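AUTOMATION / SHOP FLOOR

The Slow Hands of Trarkurberg

I have a drawer in my kitchen that has not closed properly since July. There is a ladle in it, lying crosswise, and every evening I push the drawer and meet the ladle. I mention this so you'll know where my sympathies lie. If somebody builds a machine that will deal with the ladle, I'll clear a space for it by the fridge and call it sir.

So I went to Trarkurberg, where a small firm called Grecu is trying to teach robots to put things where they go. Grecu doesn't do kitchens. It does the dull end of the parts business, the hour of the day when a person stands at a bench and picks switches out of one bin and puts them in another so that a third person can bolt them to a panel. The job takes no great thought and no great strength. People who do it for a living tend to be thinking about lunch, and they're very good at it.

"Everyone asks me about laundry," said Yeshi Kassa, who runs the bench trials and has the patience of someone who waits on machines all day. "I tell them to come back when it can do a switch."

A switch, for anyone who hasn't had to grip one, is a rude little object. The cap is round and smooth. The body under it is narrower, and at the bottom is a contact block with corners. Stand it upright and it's top-heavy enough to be annoying. Lay it down and it presents a different shape to the world entirely, one that the robot has to work out from scratch while you, the human, have already picked it up and dropped it in your apron.
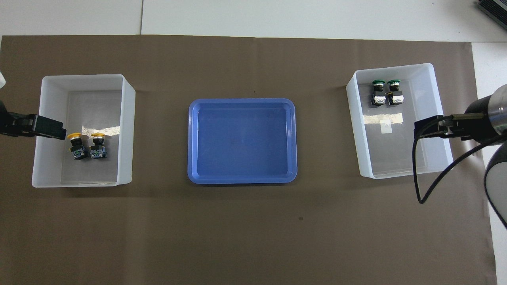
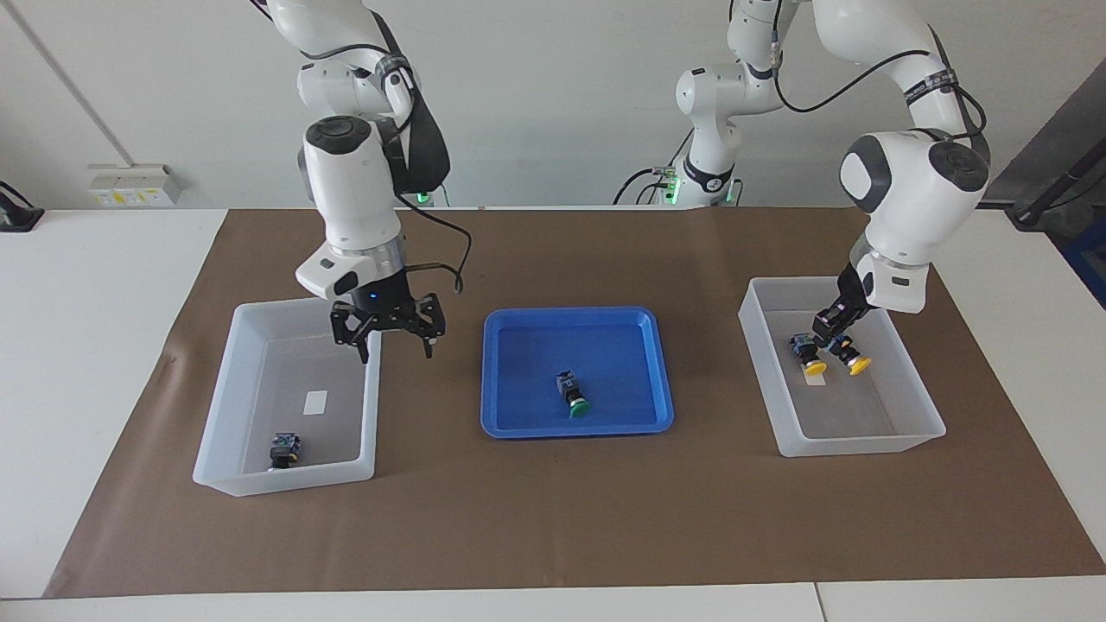 Push-button switches and shallow blue tray at the Grecu bench, Trarkurberg.

6 min read

The bench work goes by color, yellow switches and green ones, with a bin on either side and a tray in the middle. A four-year-old would find it restful. I watched from a stool for most of a morning, and I can report that the arms have lovely manners. They come down slowly. They pause above a part like a man deciding on a chocolate. Then the fingers close, and either there is a switch between them or there isn't, and in both cases the arm rises with exactly the same dignity.

Kassa's best session before my visit ran to 281 attempts, of which 241 ended with the right switch in the right place. She gave me those numbers without any drumroll. I thought they sounded splendid. Then I pictured the other forty as forks on my kitchen floor and felt less sure.

What goes wrong is mostly small. A finger comes down on a cap instead of beside it and the switch skates off across the plastic. Two parts stand so close that the gripper can't get in between them. Walls are a nuisance too, because a bin with tall sides is a pleasant thing for keeping parts in and a poor thing for getting a wide black claw into. Glare can be a bother on shiny plastic. Kassa moved a lamp while I was there, looked at it, and moved it back.

I asked how long it would be before the thing could work a shift. She said that depended on whether anyone planned to stand next to it.

That turns out to be a sore point down the road in Histhorpe, where Benditz, a maker of control panels, took two of these setups on trial. The floor manager there showed me a laminated card with 13 reasons the arms might stop, each with its own remedy. Several of the remedies were "move the part a little." The woman whose bench was nearest had become so quick at moving the part a little that she was, by her own estimate, doing a third of the robot's job along with all of hers. She bore it no grudge. She said it was company.

The manager still likes the idea. His argument is that the arms don't mind nights, and that a pile half sorted by morning is half a pile fewer. I can't fault the math. He also said he'd be happier if they could be trusted with a bin nobody had tidied first, and there he has put his finger on the whole trouble with my drawer.

Because a bench is a kind place. The parts are known, the surface is flat, and the same few containers turn up every day. My kitchen contains a garlic press, a corkscrew missing one arm, birthday candles, and string. I described it to Kassa in some detail and she listened politely, the way a surgeon listens to a person at a party.

"Is the ladle always in the same place?" she asked.

I said it was, more or less.

"Then we could probably do the ladle," she said, and went back to her lamp.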